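T-shirt

A T-shirt is a collarless, usually short-sleeved garment named for the shape of its body and sleeves when laid out. It is most often made of knitted cotton, which stretches slightly and needs no buttons or other fastening. A garment without sleeves is generally called a tank top or a muscle shirt.

History

The T-shirt developed from one-piece underwear worn in the 1800s, which was later divided into separate top and bottom garments. By the early 20th century, sailors and farm workers were wearing light cotton undershirts in hot weather. After the Second World War it became common to wear one without a shirt over it, and printed designs followed.

Construction

The body may be knitted as a tube, with no side seams, or cut from flat cloth as a front and a back. Tubular bodies waste less fabric but can twist after washing. Sleeves are cut separately and joined at the armhole. The neckline is finished with a ribbed band, and the lower edge and sleeve ends are turned under and stitched.

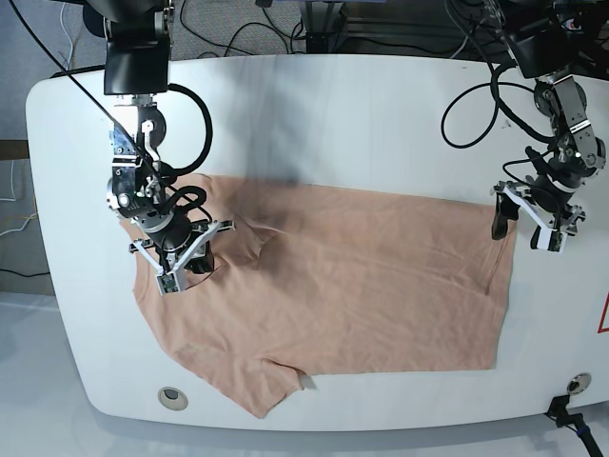
A peach-colored T-shirt spread on a white tabletop.

Fabric weight is given in grams per square meter or in ounces per square yard. Light shirts drape closely and dry quickly. Heavier ones hold their shape better and are preferred for work clothing. Cotton is often blended with polyester to limit shrinkage.

Printing

Screen printing is the usual method for large orders. Ink is pushed through a mesh stencil, one screen for each color, and then cured with heat. Direct-to-garment printing works like an office inkjet printer and suits small orders. Ada Marchetti's study of the Tremel print shops recorded 409 designs, of which 80 used a single color.

Care

Most cotton T-shirts can be machine washed at 30 °C. Printed shirts are turned inside out before washing, and ironing directly over a print is avoided.

See also: Henley shirt, Polo shirt, Undershirt

Contact the editors | © Altard Reference | Back to top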